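FOR IMMEDIATE RELEASE

**Murnura opens holiday garland swap, take one or leave one**

Short notice, we know. Doors open this week at the Murnura shop on Drelis Street and run until the greenery is gone. Free. No sign-up.

How it works: bring a garland you're tired of, go home with a different one. Nothing to bring? Come anyway, there's a box by the register for people starting from scratch. Artificial only please, real pine drops needles all over the fabric shelves and we spent most of last February finding them.

Garlands get looked over before they go out. Bent tips straightened, old wire and tape pulled off, lint picked out of the bristles. Anything too far gone gets cut up for wreaths.

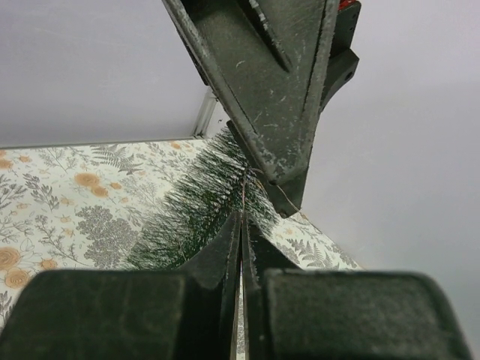 **MALULEKE, 12 Dec 2021** – Green pine garland on a light floral print is the look Murnura is pushing for tables this year. Plain garland, patterned cloth underneath, candles optional (battery ones, please).

"People buy a new one every year and the old one sits in a bag in the attic," said Tsz-kin Liao, who runs the swap. "Most of them just need a good shake and ten minutes on the table. Fluff from the middle out, thats the whole trick."

Last year's swap moved 34 garlands in 3 afternoons. This year there are 12 on the rack before opening, plus a bin of short pieces for door handles, banisters and mailboxes.

Also on hand: floral table cloths from Otora, seconds, small flaws, priced to clear. Cash or card. Proceeds go toward the shop's heating bill, wich stood at $2,466 last winter.

Parking behind the building, use the side door. Bags provided but bring a big one if your garland is long.

Press welcome any time during open hours. Ask for Tsz-kin at the register.

\# \# \#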